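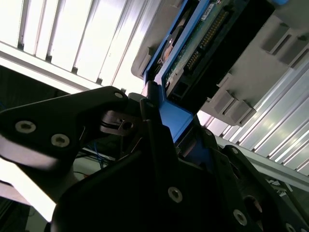 *Going in: the gripper presents a blue-trayed board to its gray housing.*

I've spent most of October at a bench in Baltville, trying to find out which gripper I'd trust with a circuit board. The folks at Weramari lent me a corner of their test shop, plus two candidates: a black plate-style gripper from Bergmann and a softer, rounder one from Arnetti.

The job sounds easy. Pick up a module, line it up with a slot overhead, push. But pushing upward is a pain (try changing a ceiling bulb with barbecue tongs!), and a degree of tilt at the fingertips is enough to jam the tray.

I ran the Bergmann first — 1,030 insertions over 9 days, with the wrist camera watching every one. It's stiff, it's chunky, and I got very fond of it. When it missed, it missed the same way each time, so I could nudge the approach angle and move on.

The Arnetti was kinder to the plastic and much faster to set up. It also sagged a little under load, and I kept going back into the controller to chase that sag. By late afternoon I was usually muttering.

So the Bergmann stays on the arm for now. Next month I'm swapping the fingertips for something grippier and starting the count over.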